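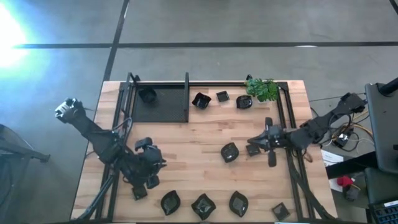 Who can apply to be a background performer in Onau?
Anyone aged 18 or over who can get to Skellcombe for a 6:00 a.m. call and is free for the whole of the block they sign up for. You do not need acting experience, an agent, or a headshot taken by a professional.

Onau is a science fiction feature film written and directed by Innes Tosh. It is set in a salt-mining town in the years after a failed evacuation. Principal photography is under way, and we are now casting the crowd for the harbor and market sequences, which shoot in January.

We need 400 people in total. Most will play townspeople. A smaller group of 43 will play members of the Udent, the religious order that runs the ferry in the story. Udent performers wear a heavy costume and a partial face piece, and they work longer days. Please read the section on Udent roles before you tick that box on the form.

Townspeople
Two shooting days in the same week. You will be outdoors on the quay for most of both days. Wardrobe supplies coats, hats and boots. Bring your own thermal layers in black, gray or brown, with no logos. We can use all heights and builds. Natural hair colors only. Visible tattoos are fine, but tell us where they are so makeup can plan for them.

Udent roles
Five shooting days, one fitting and one evening rehearsal. You must be between 5'8" and 6'4" in bare feet. The face piece is attached with a medical-grade adhesive, and you will be patch tested at the fitting. Anyone with a known latex or adhesive allergy should apply as a townsperson. Beards have to be shaved off before the fitting. The procession scene involves slow walking in step on a wet ramp, so you need to be steady on your feet. Movement rehearsals are led by Ulises Pereyra, who also plays the ferryman, Nouri.

Pay
Townspeople are paid a flat day rate with overtime after ten hours. Udent performers get a higher day rate, a fitting fee and a half day's pay for the rehearsal. The current rates are on the form. Payment is by bank transfer within 30 days of your last shooting day. Breakfast and a hot lunch are provided. There is no travel allowance, but a free shuttle runs from the Skellcombe park-and-ride, with the first bus at 5:15 a.m.

Phones and photos
Phones go into a numbered pouch when you check in and come back to you at wrap. You will sign a confidentiality agreement. Posting pictures of costumes, sets or call sheets before release means you will not be called back.

How to apply
Fill out the background form on the Onau casting page. We ask for:
Your full name, date of birth and phone number
Height, chest, waist, inseam, shoe and hat size
Two recent photos, one of your face and one full length, taken in daylight against a plain wall. No sunglasses, no filters
The blocks you are available for
Proof that you are allowed to work

Put reference 1332 in the subject line if you are applying for townspeople and 1006 if you are applying for Udent. If you are happy to do either, use 1006 and say so in the notes box. Couples and groups of friends can ask to be booked on the same days, but each person needs a separate form.

If you applied for the spring shoot, your measurements are still on file, but we need new photos.

We will contact people who have been selected by text message. If you have not heard from us by the end of the month before shooting, we have filled the places, and your details will stay on the reserve list unless you ask us to remove them.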